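Unit 4 – Bulk containers and unordered stock
Course handout, revised 17/10/2022
D. Bittencourt

4.1 Scope

Unit 3 dealt with stock held in racks and trays, where each piece has a fixed place. This unit deals with elongated stock held in open bins. Read it together with the Rostitz worksheet before the lab.

4.2 Terms

Bin: an open-top container with rigid walls and a flat floor.
Elongated stock: pieces whose length is at least three times their width.
Free piece: a piece that can be lifted out without moving another.
Wall piece: a piece lying against a wall, with one long side blocked.

4.3 Fill level

Fill level is stated by mass or by layer. For the exercises we use layers. In a single layer every piece touches the floor of the bin, and the order of removal is set mainly by the walls. From the second layer on, pieces bridge one another and the order is set by contact. The Guerreiro method (worksheet, part B) applies only from the second layer on.

Walls matter more than students expect. A long piece parallel to a wall and close against it leaves little clearance on that side. It can be taken by the ends, or drawn toward the middle first. A short piece next to it may narrow the clearance on the other side as well.

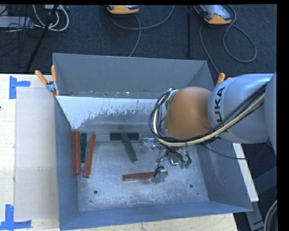 Fig. 4.2 Red and green bars in an open metal bin. Note the red bar close against the left wall, with a shorter green bar beside it.

Color is used in the exercises as a class label only. It carries no information on mass or grade. When recording a layout, write color first, then relative length, then nearest wall – for example "green, short, left".

4.4 Worked values

Assume a bin with an inside length of 700 mm and a stock length of 600 mm. End clearance with the piece centered and parallel to the long wall is (700 – 600) / 2 = 50 mm. If the tool needs 10 mm at each end, 40 mm per end is left over. Repeat for a piece touching one end wall.

4.5 For the lab

Bring the Fistamley tables, sheets 2 and 3. Layout sketches are in plan view, pencil, one bin per page. Part B is handed in with the sketches.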